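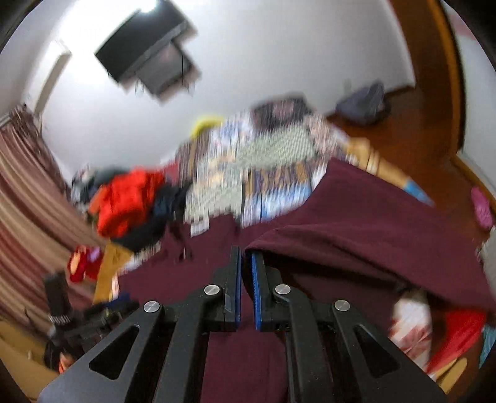

Kálmán Dobos reckons the width channel has been lying to us for most of October, and that we all knew it and called it "a bit of noise". I wrote "a bit of noise" on two separate pages of this book, so I can't argue. Starting a fresh entry, with the rude words left out in case Skurkstead read it.

What went wrong

10.40. Replaying cloth pick-ups on the Vudard arm, slow speed, one towel laid flat on the bench. The policy was trained on the hand-held recordings up to last week. It came down nicely, lined up on the raised edge, closed, lifted, and left the towel exactly where it was. Did it again. Third go it decided the way to get a better grip was to come down further, and it pushed the fingertips into the bench with the towel underneath.

The force limit should have tripped. It did trip, eventually, after the arm had dragged the towel, the bench mat and my tea towards the edge. I hit the stop by hand before the log shows the trip. The tea was past saving.

Damage: one blue pad torn at the corner on the arm's gripper, bench mat creased, mug fine. Nobody's hands were inside the marked area. Kálmán's had been in there a minute earlier straightening the towel, with the arm paused and the stop not pressed, and we have had a short conversation about that. It was my procedure he was following, so it was a short conversation in both directions.

What the log says

Commanded width at the grasp: 4 mm. That's what the policy thinks "shut on cloth" looks like, and it thinks so because we told it. In the recordings the hand-held gripper closes on a fold and the width settles at 4. A single fold of towel squashed between two soft pads ought to read next to nothing.

So the policy did what it was shown. It closed to 4, which on the arm really is 4, and a towel does not stay put in a gap like that. I had spent the first part of the morning blaming the lighting.

Chasing it down

Put the hand-held unit on the bench and squeezed the trigger with nothing in it until the pads met. Width read 4. Let go, squeezed again: 4. Gave it a good sharp squeeze, the sort you'd give if a sleeve kept slipping out: 8. Every squeeze after that: 8.

So the zero moves, and it moves when you're cross with it. I would have preferred an electrical fault.

Took the back cover off. The linkage itself is sound, no play at any of the pins, and both jaws come in together as they should. The trouble is further down, where the trigger link drives the encoder shaft. The collar is held on by one grub screw, and the grub screw is biting on a round shaft. There is supposed to be a flat. The Kocsis drawing shows a flat. The shaft in my hand has a polished ring where the screw has been skating round, and a small amount of grey dust that used to be shaft.

Kálmán looked at the drawing, looked at the shaft, and said the flat was on the revision we hadn't ordered. He found the order. He is right. My initials are on it.

Which recordings are bad

There are 202 episodes since the collar was last touched. I hoped to find one clean jump, keep everything before it and bin the rest. There are several jumps, mostly small, and a few creeping ones where the zero wanders during a session and then stops. It looks like somebody's bank balance.

What I can use: any episode where the jaws were fully shut on nothing at the start gives me a zero for that moment. We used to do a shut-open-shut at the top of every recording. We stopped doing it when the Prendaton logger got its own calibration step, which asks you to press a key to confirm the gripper is zeroed. It does not check. It takes your word for it, and our word turns out to be worth very little before lunch.

The wide end is no help either. Fully open hits the trigger stop and not the linkage stop, so the reading there depends on how the trigger is feeling.

The camera view might rescue some of it. The pads are in shot the whole time, near the bottom, and bright blue against black plastic and whatever cloth is out. When they're well apart you could measure the gap with a ruler on the screen. When they're almost touching it gets harder, and almost touching is of course the only part I care about. Going to try fitting width from the pad edges and comparing it with the logged channel, and take the difference as the offset for that episode.

First rough pass, by eye, on the maroon cloth takes. Good gap, both pads clear of each other, but only the right one has plain cloth behind it and the left is over the patchwork, so the right pad's edge ought to be the easier to pick out. The patchwork cover will be worse. It has every colour on it, including ours.
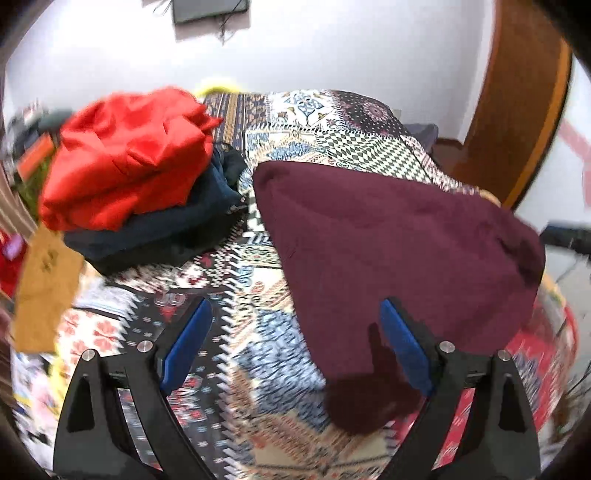
Before anyone runs the arm again

Hand-held unit: new collar, proper shaft with the flat, thread lock on the screw. Paint line across collar and shaft so a slip shows without taking anything apart. Shaft ordered, correct revision this time, Kálmán read the number out and I typed it.

Recordings: shut-open-shut is back at the start AND the end of every one. If the two zeros disagree the episode goes in the bin folder. I will hear no appeals.

Arm: the force trip was set at the value we used for the heavy gripper and never put back. It's back now. Checked it by lowering the tips on to a block of foam; it stopped on first contact, both times I tried. Also put in a floor on tip height, a little above the bench, so next time the policy has an idea it can have it in mid air.

Stop pressed before hands go in. Pausing in software doesn't count. I've rewritten the card and taped it over the old one, which said "pause or stop", in my handwriting.

Mugs live on the other bench.

Still open

Why the trip was late even allowing for the wrong value. There's a lag in the log between the force climbing and the brake that I don't like. It could be the filter. Asked the Vudard people, who replied promptly to ask which manual I was reading.

Whether the older recordings, before the collar was last touched, are as clean as I've been assuming. I looked at one. It reads 2 when shut. I closed the file and went to get the foam block.

Torn pad: the spares are a slightly different blue. Check the edge fit copes before sticking one on.

Kálmán wants the polished shaft kept. It's in the tin with the other shafts, labelled, next to the one from last time.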